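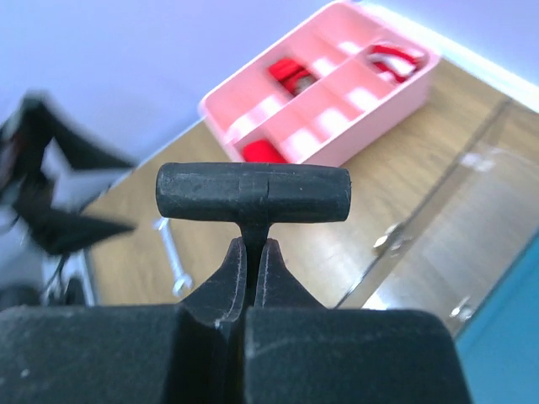
*T-shaped handle, dark grip, narrow stem. Wrench and pink organizer tray on the wood floor behind.*

# Hand tools and small-parts storage, back room

Sorting record for the Rampersad building, started in May. The building dates from 1855 and the back room has been a workshop for most of its life, so tools from several owners are mixed together. Entries on this page cover T-handles, open wrenches and divided trays. Power tools are on a separate page. Text by Obaidul Begum, corrections by Atif Yousafzai.

## Notes to the picture

**Handle.** Cylindrical crossbar with slightly domed ends, in dark charcoal rubber or plastic. A faint seam runs across the middle of the grip, directly over the stem. The stem widens into a small collar where it joins the crossbar. Surface weathered and a little dusty. Filed under T-handles, general, until the working end has been measured and matched to a fastener size.

**Wrench.** Silver metal, rounded end. Goes to the wall rack once the size is confirmed. Sizes are read from the tool with a gauge, and stamped markings are ignored where they are worn.

**Tray.** Pink plastic, rectangular, low walls, internal partitions. Red items are in the compartments, one of them red and white and apparently a looped strap or a piece of fabric. Straps and fabric pieces are to be moved out of the parts trays and into the Bekora drawer.

## Storage rules in use

T-handles hang by the crossbar from paired pegs, stem down. Peg spacing is set to the collar and not to the stem, which leaves enough clearance to lift the tool out with one hand. Handles with a loose crossbar go in the repair box with a tag on the stem.

Wrenches are racked by size, smallest at the left. Metric and inch sizes have separate rails. Duplicates stay on the same peg, up to 2 per peg. Anything beyond that goes to the Wolora cabinet in the hallway.

Divided trays are kept to one category per compartment. A tray may hold mixed categories during sorting but has to be cleared before it goes back on the shelf. Shelf depth is 60 cm, so the larger trays go in short side first.

Cleaning is a dry cloth for rubber and plastic grips. No solvent on grips of unknown material. Bare metal gets a wipe of light oil, then a second dry cloth.

## Labels

Labels have three fields: category, size, location. Size is left blank if it has not been measured. Older labels with the Stultitz numbering are still on some drawers and should be left in place until the new list has been checked against them. Atif has the old list.

## Open items

- Measure the working end of the T-handle
- Confirm wrench size and assign a rail
- Sort the contents of the pink tray
- Replace missing pegs on the inch rail
- Drawer 3: runner sticks, contents not yet listed

Corrections to sizes or categories can be written on the sheet inside the cabinet door. Include the drawer or rail number.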